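Hand-Held Gripper Demonstration Station – Pre-Session Inspection Checklist

Site: Vimmont, upstairs room
Station: 3
Task set: small metal objects, tabletop, two-handed
Inspected by: Branwen Price
Reviewed by: Ute Rathjen
Month: April
Result: passed with comments, two items open

Marks used: OK / OK with comment / Open / N/A

Section A. Gripper units

A1. Jaws open and close over full travel, no sticking. OK
Comment: Cycled both units ten times each by hand. Right unit is a little stiffer than left at the closed end. Same as last inspection, within what we accept.

A2. Pivot screws tight, none missing. OK with comment
Comment: One screw on the left unit took a quarter turn. Marked it with paint pen so we can tell if it moves again. Please look at the mark at the midday break.

A3. Finger pads seated, no tears, no lifting at the corners. OK
Comment: Replaced the right pair before this inspection. The old ones had gone shiny and were letting rings slide. Spares are down to 2 pairs. Nathalie Kennedy has the order form.

A4. Pads wiped with a damp cloth and dried. OK

A5. Jaws meet evenly when closed on a sheet of paper. OK
Comment: Paper holds on both units when pulled from the side.

A6. Trigger return spring. OK

A7. Handle comfortable for the operator on shift, strap adjusted. OK with comment
Comment: Liette MacDonald has smaller hands than the last operator and had to take the strap in to the final hole. It holds, but we need a shorter strap before she does a full shift. Until then, limit her to 42 takes and then a change of operator.

Section B. Cameras and recording

B1. Camera mounts tight on both units. OK

B2. Lenses clean. OK
Comment: Use the lens cloth from the drawer. Someone used a paper towel on the right unit and left lint.

B3. Both streams start and stop together. OK with comment
Comment: First test was out of step. Restarted the Dendero logger and the next three tests were fine. If it happens again, stop and write down the time. Do not try to fix the files afterward.

B4. Free disk space enough for the full session. OK

B5. Jaw opening value reads zero when closed. OK
Comment: Left unit needed a re-zero. Done at 8:40, before any takes.

Section C. Table and surroundings

C1. Cloth flat, no folds in the work area. OK

C2. Cables secured and clear of the path of both hands. Open
Comment: Cable needs to go off the back of the table. Tape it down or reroute it before the first scored take. A jaw tip can catch it on a low sideways move, and then the take is lost and the connector gets pulled.

C3. Lamp steady, no flicker in the preview. OK

C4. Daylight controlled. OK with comment
Comment: Window light changes a lot over the morning. For this task set we want that variety, so leave the curtain alone during a block. Change it only between blocks and note it in the log.

C5. Background items stable and unable to fall into the work area. OK
Comment: Pushed on the book stacks, they stay put. Background does not need to be cleared. Marlene Kowalchuk asked that we keep the rooms as they are, and the Bremen sets were done the same way.

C6. Floor clear where the operator stands. OK

Section D. Objects

D1. Objects match the task card. OK

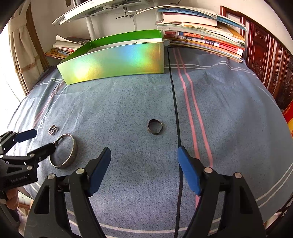

Station 3, item D1: bangle and two rings on the cloth, box at the back of the table.

D2. No sharp edges that could cut the pads. OK with comment
Comment: The ornate ring has a raised top. Grip it by the band where possible. Check the pads after every block that uses it.

D3. Objects within comfortable reach of both hands. OK

D4. Start positions varied between takes. OK with comment
Comment: The chalk marks are a rough guide only. Operators have been putting pieces back on the same spot each time, and the policy trained on the Morin set picked up that habit. Move things around.

D5. Objects counted in and out. Open
Comment: No sign-out sheet at the station. Jewelry is small and gets carried off in the cloth when it is shaken out. Sheet to be printed and left on the clipboard.

Section E. Operator

E1. Task card read aloud before the first take. OK

E2. Operator knows to keep fingers off the objects during a take. OK
Comment: Only the jaws touch the pieces. If a ring rolls off the table, end the take, pick it up by hand and start a new one.

E3. Operator moves at normal speed, with no long pauses over the object. OK with comment
Comment: Practice takes were slow on the approach. Better after a few tries.

E4. Failed grasps kept and tagged. OK

Open items
C2 – cable. Branwen Price, before first scored take.
D5 – sign-out sheet. Nathalie Kennedy, same day.

Reviewer note (U. Rathjen): Agree with the above. Practice takes may go ahead. Scored takes wait until C2 is closed and initialed. Add the shorter strap to the next parts order.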